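Elections and Representation
Unit 5: Who Turns Out, and Why Parties Misread It

Course handout. Read before the seminar. The reading list is at the end.

1. The question for this unit

A party loses an election. Its leaders look at the results and see that turnout was low in the districts where they usually do well. They decide that the party has enough supporters and only has to get them to the polls. This is called the mobilization account of a loss. The other common account is the persuasion account, which holds that the party lost because too many voters preferred someone else.

Both accounts can be true in the same election. The difficulty is that they call for different campaigns, and a party with limited money has to choose how much to spend on each. Mobilization money goes to door-knocking in friendly neighborhoods, rides to the polls and reminder calls. Persuasion money goes to places where the party is weak, and often to changes in the platform that existing supporters may not like.

In this unit we look at how to tell the two apart using election results and survey data, and why parties tend to favor the first account even when the evidence for it is thin.

2. Terms

Turnout: the share of eligible voters who cast a ballot. Check whether a source is using eligible voters or registered voters as the base. The two can differ a great deal, and comparing one country's figure on one base with another's on the other base is a common mistake in student papers.

Base: the group of voters who support a party in most elections. Parties often talk about the base as if it were a fixed list of people. In panel surveys, where the same people are interviewed over several elections, a good part of any base changes from one election to the next.

Bloc: a set of parties expected to govern together. In proportional systems the bloc matters more than the single party, and votes that move between parties inside a bloc may not change who governs.

Threshold: the minimum vote share a party needs to win seats. Votes for a party below the threshold elect no one, and a bloc with several small parties near the line can lose seats without losing voters.

Ecological inference: drawing conclusions about individuals from data on areas. See section 4.

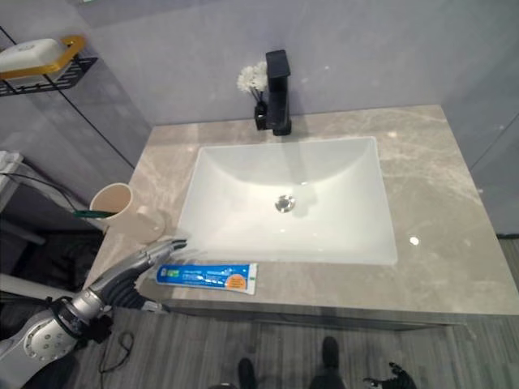
3. The Sistirville case

We will use the Sistirville municipal election through the whole unit. It is a small case, which helps, and the council uses proportional representation with two main blocs.

The outgoing coalition was led by the Civic List, whose strength was in the older hillside districts: homeowners, public employees, many retired teachers. The opposition was led by the Harbor Union, with most of its support in Kistance and the other lower districts near the port. Between the two stood a group of small lists that had joined either side at different times.

The Civic List lost its majority by two seats. Its own review, written under the campaign chair Fletcher Sutcliffe, said that hillside turnout had fallen and that a "return to normal participation" would have saved the coalition. The next campaign followed that advice. It spent heavily in the hillside districts, and turnout there did go up. The coalition lost again, by a wider margin.

Three things had happened.

First, turnout rose in the lower districts too. A campaign that tells voters the election is close and important tells both sides. Mobilization by one bloc is often matched by the other, especially where the two talk through the same local press.

Second, some of the new hillside voters did not vote for the Civic List. The review had assumed that people who stayed home would have voted the way their neighbors did. Interviews done later by Setareh Ansari found many who had stayed home because they were unhappy with the coalition over rents and bus service. When they came back, they split.

Third, the port districts had grown. New housing at Brerkitz had moved the center of the electorate downhill, so that even full hillside turnout would have left the coalition short.

4. Reading area-level results

Suppose a district has low turnout and a high Civic List share. It is tempting to say that Civic List supporters stayed home. The district figures alone cannot show this. The people who stayed home may be the minority in that district who support someone else. They may be younger renters who are spread thinly through a wealthy area and support no list in particular.

Things to do with area results before drawing a conclusion:

Compare change with change. Set the change in turnout against the change in vote share, precinct by precinct. A level against a level says very little.

Look at raw votes as well as percentages. A list can gain votes and lose share -- this happened to the Civic List in both elections in our data.

Ask what the largest possible effect is. Take the best hillside turnout on record, apply it to the losing year, give every added vote to the Civic List, and see whether the result changes. If it does not, the mobilization account is finished and you can move on. You will do this for Sistirville in the first exercise.

Check the map. Sistirville redrew several precincts between the elections, and the file has a column marking them. Leave those out of any precinct comparison.

5. Why the mobilization account is popular

A party that lost for lack of turnout does not have to change its program, its leaders or its idea of who its voters are. Activists also tend to know other supporters and few people from the other side, so a friend who did not vote is a vivid case, while a stranger who switched is not. There is a practical reason as well. Campaign staff can measure doors knocked and calls made, and can report them to donors. A change of mind in a district with no party office is hard to count.

Nazanin Azimi's chapter in the reader makes a further point about protest movements. Large protests over the cost of living often bring together people who vote for opposing blocs. Parties then treat the crowd as a pool of their own missing voters, and are surprised when many of them go back to the lists they supported before. Her account of the Ahmadpour Square protests, which began in August and lasted into the fall, is the best short treatment of this for our purposes. Read it with section 3 in mind.
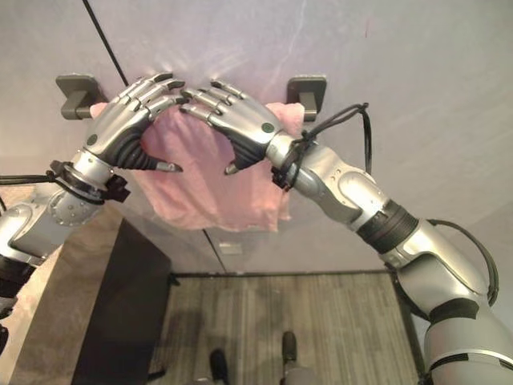
Forough Moradi
Lecturer, Elections and Representation

6. Exercises for the seminar

Exercise 1. Using the Sistirville file, run the largest-effect test described in section 4 for both elections. Write up the result in one page. State your base for turnout.

Exercise 2. Choose one of the small center lists. Work out how many council seats each bloc would have held if that list had missed the threshold. Say which bloc should have worried more about it.

Hand in both exercises on paper at the start of the seminar. Feven Chala will lead the discussion and will return comments the following week.

7. Reading

Required: Azimi, "The Square and the Ballot," course reader. Sutcliffe, campaign review, summary and tables only.

Optional: Ansari, interview notes from the hillside districts. These are long, but the section on rents is worth the time if you plan to write your paper on Sistirville.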